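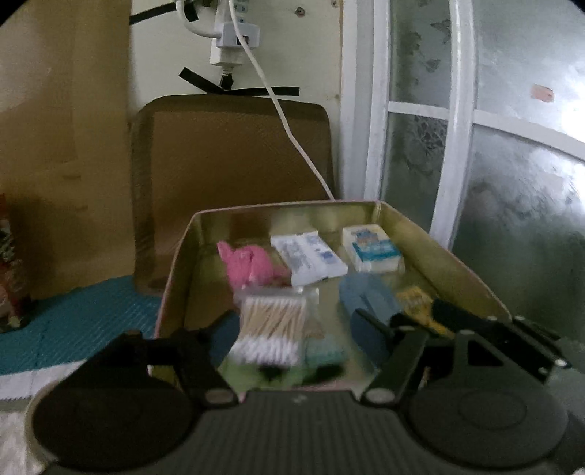

A radiator is a hollow metal panel with hot water moving through it. The water gives its heat to the metal, and the metal gives it to the room. Most radiators are made of steel, and heat passes through steel quickly. If you stood a metal tin like the one in the picture on top of a hot radiator, its gold-coloured inside would soon feel warm too, even though only the bottom was touching. A block of wood in the same spot would take much longer.

Where does the hot water come from?

In many homes it comes from a boiler. A boiler burns gas or oil and uses the flame to heat water in a pipe. Other homes have a heat pump, which collects warmth from the air or the ground outside and passes it to the water. Some blocks of flats share one big boiler in the basement.

The same water is used again and again. It leaves the boiler hot, goes round the radiators, and comes back cooler to be heated up again. A pump pushes it along. If you put your ear near the boiler when the heating comes on, you can sometimes hear the pump start to hum.

Look at the bottom of a radiator and you will usually find 2 pipes. The hot water goes in through one and leaves through the other. When the heating has just been switched on, one pipe gets warm before the other does.

How does the heat get round the room?

Heat leaves a radiator in two ways.

The first is called radiation. You feel it when you hold your hand a little way in front of the panel. It is the same sort of heat you feel on your face when the sun comes out.

The second is called convection, and in most rooms it does more of the work. Air touching the radiator gets warm. Warm air is lighter than cold air, so it floats up towards the ceiling. Cooler air slides in along the floor to take its place, and then that air is warmed as well. After a while the air in the whole room is going round in a slow loop.

You can see this for yourself with a strip of tissue paper. Ask an adult to tape one end to the shelf or windowsill above a radiator, so that the strip hangs clear of the panel. Watch it when the heating is off, and again when it is on. Take it down when you have finished.

The folded metal behind a radiator is there to help with convection. It looks like a long zigzag and is made of thin sheet. The air touches much more warm metal on its way up than it would with a flat panel.

What is the dial on the end?

The dial is a valve. It is usually numbered from 1 to 5, with a little star or snowflake at the bottom. Inside it is a small capsule of wax or liquid that swells when the room warms up. As it swells it pushes a pin down, and the pin slows the hot water. When the room cools the capsule shrinks again and lets more water in.

People often turn the dial to 5 to make a cold room warm up faster. It doesn't. The number tells the valve when to stop -- a room set to 3 warms up just as fast, and then stops sooner.

Why is mine cold at the top?

Air has got in. Air rises to the top of the radiator and sits there, and the hot water can't fill that part. An adult can let it out with a small key. This is called bleeding the radiator. The air hisses, and when water starts to dribble out the key is turned back. It is a job for when the heating is off and the water has cooled down.

If a radiator is cold at the bottom, the trouble is more likely to be sludge, a black mud made mostly of rust. A heating engineer can wash it out.

Counting the heat

Some buildings have a heat meter, which measures how much heat has gone into the rooms. The one at Madar House is on the wall by the stairs. In February it read 2,541 units, and on Thu 16 October it read 3,429. Take the first number away from the second and you get the heat used in between. Most of that went in the last weeks of winter and very little in the summer.

Staying safe near radiators

Don't sit or climb on a radiator. The brackets are made to hold the radiator and the water in it, and that is all.
Some radiators get hot enough to hurt. Touch quickly with the back of your hand first, or ask.
Keep beds and cots a little way off.
Leave the boiler and its controls to the adults.
Never put anything over an electric heater -- it can catch fire.

Words to know

Boiler: a machine that heats water.
Convection: heat carried by moving air or water.
Valve: a part that opens and closes to control a flow.

Next in the Solura Warm Homes pages for children: Why windows get wet in the morning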